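Tallier Kitchen Routine Service: Setting Up and Running a First Session

Issued by Pomport Robotics Support. Prepared by Fathima Seneviratne and reviewed by Desmond Achterberg.

This guide is intended for customers who have received the Tallier service package for a two-armed robot. It covers preparation of the kitchen, the sink routine and the dishwasher routine. Installation of the base software is described in a separate booklet.

Before you begin

Confirm that your service plan is active. The Standard plan includes 1,000 task runs per month and the Extended plan includes 2,000. Practice runs are counted in the same way as any other run.

Clear the floor where the robot will stand. Connect the supply lead and select Kitchen from the Tallier home screen. Keep the stop control within reach of the operator for the whole session.

Step 1. Run the sink routine

Select Sink, then Sort and Place.

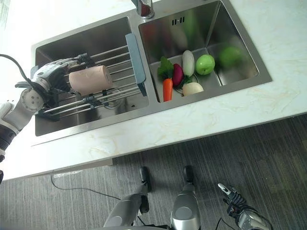

The sink routine asks the operator to name a pick zone and a place zone before any movement begins. Either zone may be a basin, a rack or a clear section of counter. With a double sink, mark each basin separately in the zone editor. A rack laid across the left basin should be marked as a zone of its own, and the basin holding the toy carrot, beet, onion and other produce as another. Light-colored items, such as the pink cylinder held over the rods, should be entered in the item list by shape as well as color.

Press Start and allow the routine to finish. If the robot pauses with an item in its grip, do not pull the item free. Choose Release on the screen and support the item from below.

Step 2. Run the dishwasher routine

Return to the task menu and select Dishwasher. Lower the door fully and pull out the rack before pressing Start. The routine does not open doors or move racks under the current plan. Set the grip level to Low for cups and to Medium for plates. Glassware is not supported. 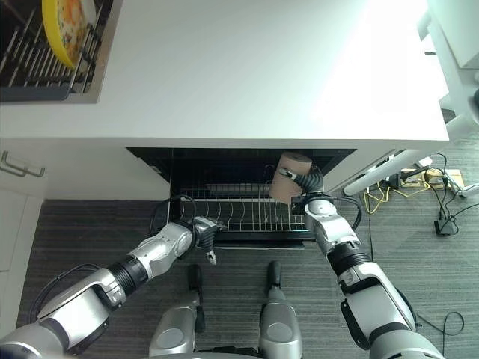
Items should be loaded one at a time during the first session. Once the operator is satisfied with the grip level, the Continue option may be turned on, and the robot will proceed to the next item in the list without a prompt.

Step 3. Save and review

Choose Save Session. The log holds the most recent 300 runs, and older entries are removed automatically. Customers who require longer records should export the log at the end of each month.

Requests for on-site assistance should be addressed to Marisol Castellanos at the Gelten service office. Please include the plan number and the exported log.

Last revised October 4, 2023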